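Home | Knitwear | Mending | Laundry | Forum

How to Wash a Wool Sweater Without Shrinking It to Fit the Dog

I have washed a lot of wool and ruined more of it than I let on at parties. The method below is what's left after the mistakes. It takes one evening of mild attention and two days of leaving the thing alone. The second part is harder.

Start with the label. If it's gone, assume the worst and treat the piece as hand wash only.
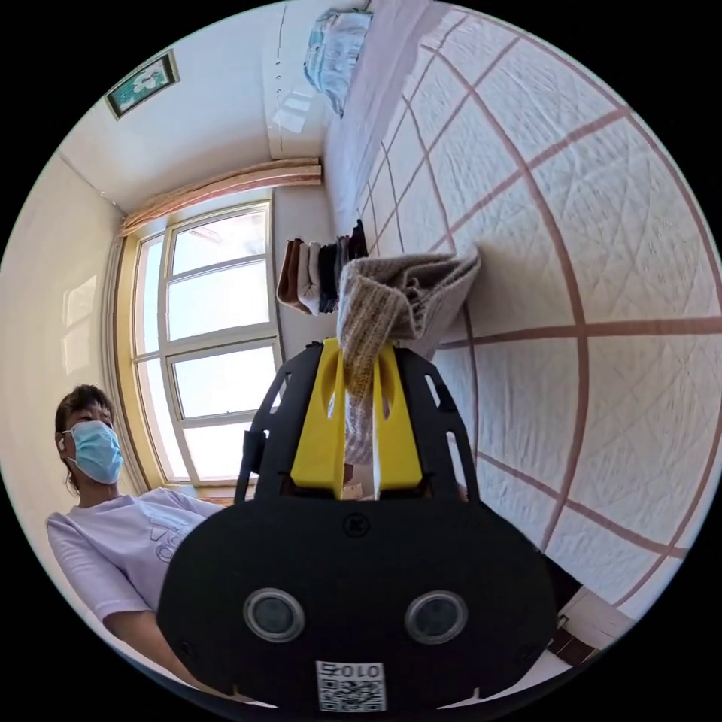 Water temperature matters less than people think, as long as it doesn't change. Wool felts when it goes from warm to cold and gets shoved around on the way. Fill a basin with cool water, add a capful of Griltance (or any wool wash that doesn't need rinsing), and swish before the knit goes in. Ribbed pieces, like the beige and light-brown one here, can stretch out of shape when they're heavy with water, so keep a hand under them and never lift by one end.

Soak for twenty minutes. Do not scrub. Do not "just quickly" scrub the cuffs. Press the water through with flat hands, drain the basin, and press again against the side. Wringing is for mops. 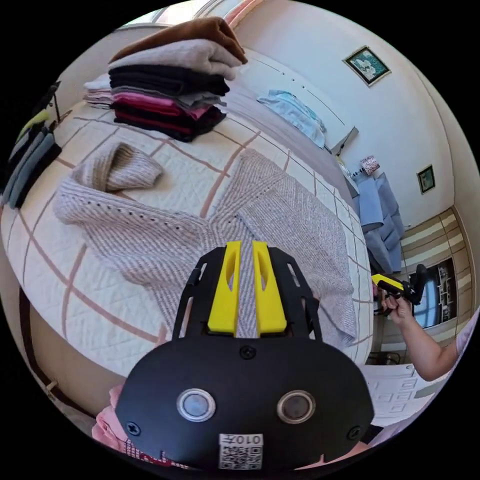 Page 2

Now roll the sweater in a dry towel and kneel on it. Burgi Gasser, who taught me this, stood on hers, but she was a small woman with good balance. Unroll, then lay the sweater flat on a fresh towel and coax it back to the size it used to be. Measure it before washing -- armpit to armpit, shoulder to hem -- and write the numbers down somewhere you'll find them. I once wrote mine on the towel.

Drying takes as long as it takes. Keep it away from radiators and out of the sun, and flip it in the morning. A mesh rack helps. Mine is a Stolum and it wobbles, but it has outlived two washing machines.
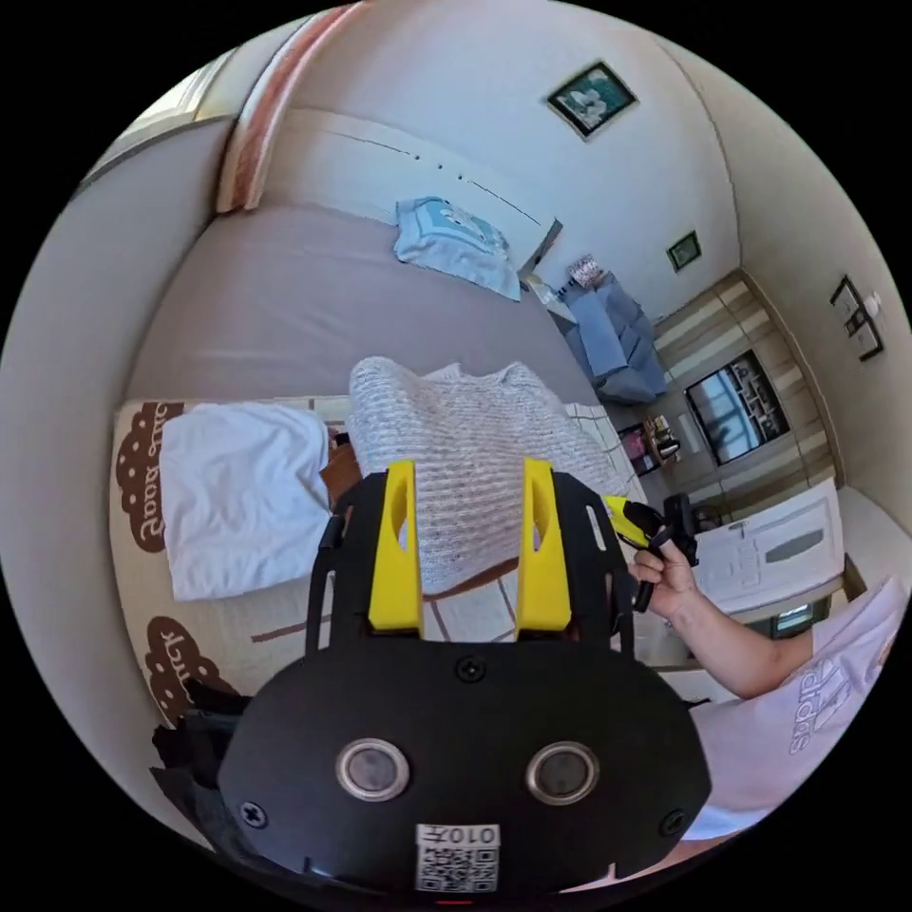 On the bed, over the sheet.

Once it's dry, fold it. Hangers give wool shoulders like a startled bat. Lay the sweater face down, bring each side in to the middle with its sleeve folded straight down the back, then fold the hem up in thirds. Thick cables get folded in half and left at that.

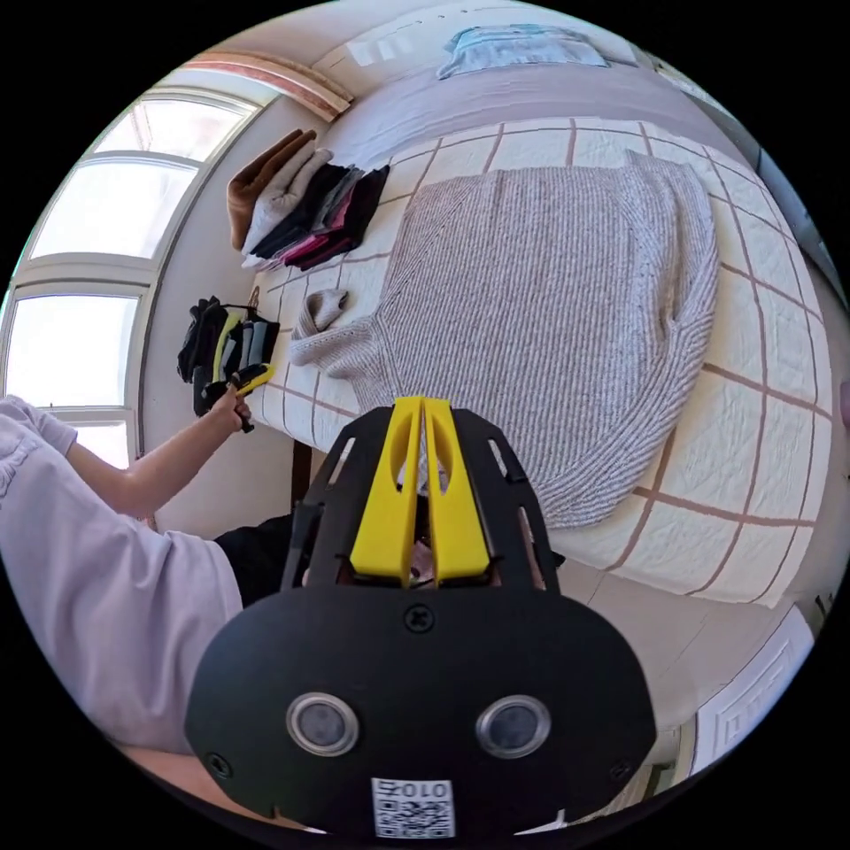 Jacqueline Mallet

For storage, everything goes away clean. Moths like food stains and skin oil, and they're not fussy about whose. Use a cotton bag or a lidded box, and check inside it in September before you need anything. Cedar smells nice, and I wouldn't ask much more of it. If you find holes, bag the piece and freeze it for two weeks, then see the darning page.

Pills can wait until you next wear it. Use a comb, go gently, and stop while there's still a sweater.

Related
Darning an elbow you can live with
Gisar wool combs: two winters of use
What to do with a felted sweater
Reading care symbols without crying
The Mac an tSaoi cardigan, repaired again

Contact | Copyright Jacqueline Mallet | Back to top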